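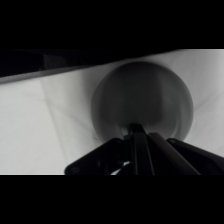 Wrist camera, grayscale, one finger at the dark round item. White cloth underneath.

From: Abena Aidoo
To: cell-planning list
Date: Wednesday, May 19, 2021
Subject: Re: Wrist cameras and spare fingers, next budget round

Fidel Jara wrote:
> Before I sign the request I need to know why the camera line went up.
> The Keane quote was 282 per unit. The Hikitz one is 300 and the lead
> time is longer. Also, do we need spare fingers in the same order, or
> can they wait until the Woleo cell is built?

Fidel, answers in the order you asked, then the item list.

The Keane unit at 282 is gray only. The Hikitz unit at 300 does color and gray on the same mount. Valentina wants to sort by color on the Woleo cell, and a gray-only camera leaves her nothing to sort with. Resolution is the same on both data sheets. I have not checked low-light performance on either and would not put a claim about it in the request.

The lead time is a real cost. Hikitz quotes six weeks. If the order goes out this month, the cameras arrive before the second arm does, so the schedule holds. If it slips, the arm sits.

On the fingers: order them now. Gimavton charges one setup fee per batch, and two small batches cost more than one large one. The long black fingers are the pattern we want to repeat. Ngân has the drawing and says the fastener holes should stay where they are.

Items for the request

1. Wrist cameras, Hikitz, quantity 2, 300 each. One per arm. No spare in this round -- if a unit fails we fall back to the fixed overhead camera and accept slower picks.

2. Gripper fingers, Gimavton, quantity 6, in matched pairs. Same length and finish as now. They take up a good part of the lower view at the wrist, so please do not let anyone substitute a wider finger to save money. The color view with a small teal cube on the white cloth gives an idea of how much room is left between them.
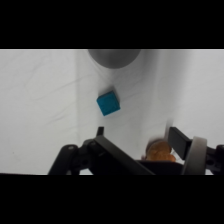 3. Cables and mounts. Borghild is pricing these separately. Put them on their own line, as the mounts may come out of the maintenance account.

4. Test objects and cloth. Nothing to buy. We keep using what is in the cabinet.

Still open: whether the Hikitz price includes the calibration plate. I have asked them and will post the reply to the list. Please hold the signature until then.

Abena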